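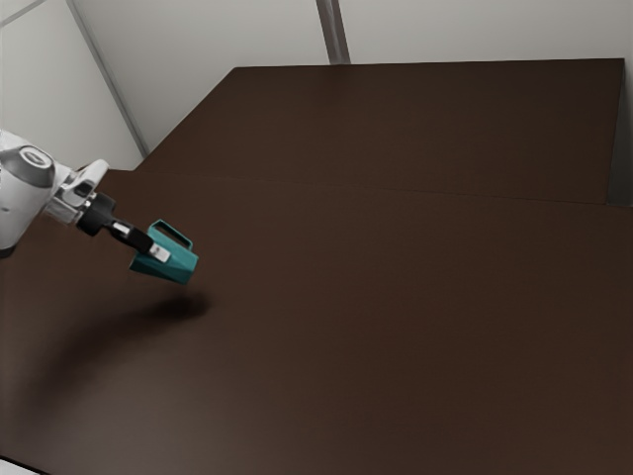 Dastoldale Small Schools Visiting Project
Progress report to the fund, July 16, 2022

Hello again to everyone on the grants panel, and thank you for the extra week. Reports were due on the last day of term and so was everything else in my life.

For anyone who wasn't on the panel when we applied: your grant pays for relief teachers so that early-career staff at Dastoldale, Tokau and Melis can leave their own classrooms and go and sit in someone else's. They watch a lesson, have a proper talk with the teacher afterwards, and then that teacher comes back and watches them. That's the whole project. Most of the money goes on relief days and fuel.

Where we're up to

We planned 65 visits for the first half of the year and got through 61. I'm really pleased with that, considering how many mornings in May I spent on the phone trying to find anybody at all with a current registration and a car. The four we missed were all at Melis, where the principal was teaching the junior class herself for a good chunk of term and couldn't spare a soul. They've been moved to the start of Term 3 and the relief is already booked, with a name against every day.

The pairings have mostly held. We changed one after the first fortnight (a timetable problem, everyone is still friends) and we let two teachers at Tokau swap partners when one of them picked up a composite class and wanted to see how somebody else managed a room with four year levels in it. I would do more of that next time. I matched people on paper in February by subject and year level, and what they wanted to see by April was often something else entirely - transitions, how to start the day, what to do with the kid who finishes everything first.

What the visits look like now

You might remember that the original plan had an observation form. It was two pages long and I was quite proud of it. By Easter people were filling it in during the lesson, heads down, and missing the lesson! Flora Ogilvie, our lead teacher at Tokau, cut it to a half sheet with one question at the top, written by the teacher being watched. So the host might put "Who do I ask and who do I never ask?" and the visitor looks at that and pretty much nothing else. It has made the talk afterwards far better, and shorter too, which matters when you've got yard duty at 11.

We've also stopped sending the half sheets to principals. They stay with the pair. One principal was a bit uneasy about this at first and I understand why, as the project does take people out of the building and you want something to show for it. What we do instead is have each pair write three or four lines at the end of term about something they've changed. I've read all of them. A few that stuck with me:

"I wait longer now. It feels like a year but it's probably five seconds."

"Moved my mat time to after recess. Should have done it in 2021."

"I saw a teacher with twenty years up have a lesson fall over and just laugh and start again. I have been thinking about that ever since."

Not every set of lines was glowing. One teacher said the drive home from Melis in the dark had put her off the whole thing, and another felt the follow-up talks were rushed, which they sometimes were. We've since moved the Melis visits to the morning session so people can be back on the road by two. The follow-up talks are harder. They depend on the host being released as well as the visitor, and our budget only ever allowed for the visitor. Where a principal or an assistant has stepped in and taken the host's class for half an hour, the talk happens. Where they haven't, it gets squeezed into lunch.

The shared planning day

This was held in the library at Dastoldale in the second last week of term and it was good, if a bit long. The morning was for pairs to plan a unit together. In the afternoon Rodel Villanueva ran a session on giving feedback to a colleague without being either a wet blanket or a steamroller (his words). He had people practise on him, using a truly dreadful lesson opening he'd prepared for the purpose, and I haven't heard a room of tired teachers laugh that much in a while. We ran over by forty minutes and I should have cut my own bit at the start, so I will next time.

The one complaint was about lunch. Noted, and we'll use the Surine bakery in future.

Money

After relief, travel, the planning day and printing, we have $2815 left from the first instalment. Relief came in under what we'd budgeted, mainly on account of the Melis visits that haven't happened yet, so please don't read that as a saving. Most of it will go out the door in the first weeks of Term 3. Fuel went the other way and was well over. I set the kilometre rate last year when petrol was a different sort of price, and a couple of people were clearly out of pocket before they said anything to me. I've paid them the difference and the ledger shows it on its own line.

I'd like your okay to do one thing with what remains once the four visits are paid for: put it toward releasing hosts for the follow-up talk. It wasn't in the application. It wouldn't cover everyone, but I could offer it to the hosts who've had the most visitors and see whether it makes the difference I think it will. If you'd prefer we stuck to the original lines, just tell me and it will go back into ordinary relief.

Things I'm worried about

Relief, mostly. There are very few casual teachers living out our way, and in a flu week all three schools are ringing the same people. I've asked whether the two retired teachers at Surine would consider renewing their registration and one of them is thinking it over. I've offered to do the paperwork with her.

I'm also a bit worried about what happens if Flora takes the leave she's been owed for ages. She should take it! But so much of how this runs at Tokau is in her head and in a blue exercise book, and over the break she and I are going to sit down and get it typed up. Rodel has said he'd cover the pairings there for a term if it came to that.

Next term

The Melis visits first, then the second round of pairings for everybody, this time with teachers choosing for themselves after reading a short note from each host on what they're happy to have watched. There will be another planning day late in the term, probably at Tokau, as Dastoldale's library is having its carpet replaced and nobody can tell me how long that takes.

A couple of you asked at the last catch-up if you could come out and see a visit. Yes please, with the one condition that the host teacher gets to say which day and which class. Ring me rather than emailing over the holidays, as I'm only looking at the inbox every few days. The ledger and receipts are attached, and the signed acquittal form will follow as soon as our principal is back from the coast.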